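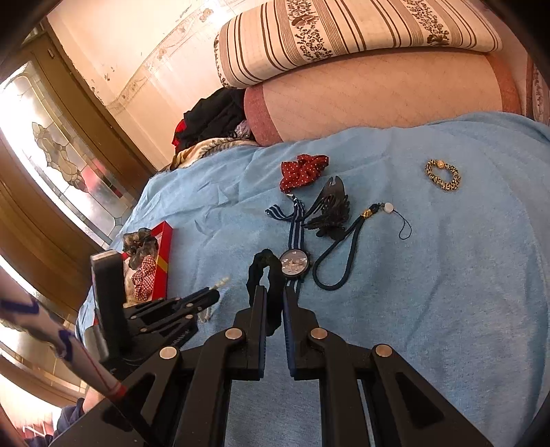

About Jarkimis

Jarkimis sorts, checks and packs small accessories for shops that sell online. Hair ties, scrunchies, claw clips, bracelets, watches, key straps. Items arrive at our building in Kesavside in mixed lots, often straight from returns, and leave in trays and boxes that match a customer's list. We have 52 employees on two shifts.

Until a few years ago all of it was done by hand. Part of it still is. This page explains which part, and what the machines have meant for the people who work here, as applicants and customers both ask.

How the work is divided

We run 9 gripper stations on a line we call Surdu. Each station picks single items off a light blue cloth and places them in a tray or takes them out of one. The cloth color was chosen by the packing crew. Dark scrunchies and black clips show up well on it, and it is easier on the eyes at the end of a shift than the white we used before.

Soft goods were the hard part. A claw clip keeps its shape when it is picked up. A scrunchie folds, catches on whatever is next to it and never lies the same way twice. The people who had sorted by hand for years knew this already, and most of what the stations do well comes from them. They held the grippers themselves, picked up item after item, and told the technicians which grips were wrong. That work goes on every time a customer adds a new kind of product, and it is paid at the technician rate.
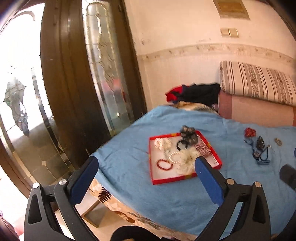 Beaded bracelets and anything made of tulle are still checked by a person before the box is closed. A bead string can snag, and tulle can look fine from one side and be torn on the other. We have no plan to change this.

What changed for employees

The main change is in how the day is spent. A sorter used to stand at one table for the full shift and repeat the same reach. Sorters now look after stations, clear jams, inspect finished trays and handle the items the line sets aside. Everyone rotates between these jobs every two hours. Complaints about sore wrists and shoulders have gone down. Complaints about noise have gone up, and we moved the break room to the other side of the building in July for that reason.

No one was laid off when Surdu was installed. We put that in writing before the first station arrived. Some jobs did change enough that people chose to leave, and we would be giving a false picture if we left that out. A few experienced sorters liked working at their own pace and did not like watching a machine. Two of them came back later to the inspection tables, where the work is closer to what they used to do.

Training takes 80 hours and is done on paid time. It covers safe stops, cleaning the finger pads, reading the station screen and moving a station to a new product. No background in machines is needed. Employees who finish can apply for a technician opening, and we post those inside the building before we advertise them anywhere else.

Any employee may stop any station for any reason. The stop is logged, but the log does not carry a name. We measure output by line and by shift — never by person.

Where we are

Our building is on the Hostardale road, at the Kesavside end, with parking behind it and a bus stop at the gate. Customers are welcome to see the line by appointment. Please wear closed shoes and leave loose bracelets and scarves at the front desk.

Orders

The smallest order we take is 100 items. Send us a list of what you have and how you want it packed, and we will reply with a price and a date. Samples can be dropped off at the front desk during either shift.

Page last updated 9/9/18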